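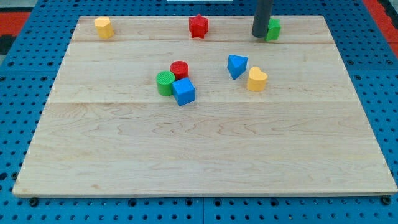
Oiling a Board Before the Dry Months

I do mine in September, right before the furnace comes on, and I've gotten so fond of the job that I put the radio on and make an evening of it! You'll want food-grade mineral oil (a 500 ml bottle lasts us years), an old T-shirt cut into squares, and a bit of beeswax if you like a softer finish.

Wash the board with warm soapy water, rinse it, and stand it on edge overnight. Next day, give it a light rub with 200 grit paper, always going with the grain, and wipe off the dust. Pour on more oil than seems polite and work it in, ends and edges too, where the wood drinks the most.

Leave it until morning, then buff off whatever is still sitting on top. My neighbor Ayane Nagano does a second coat the same week, and hers do look lovely, so I've started copying her. Lay the oily rags out flat outdoors to dry before you throw them away, please, and never leave them wadded up in a bin.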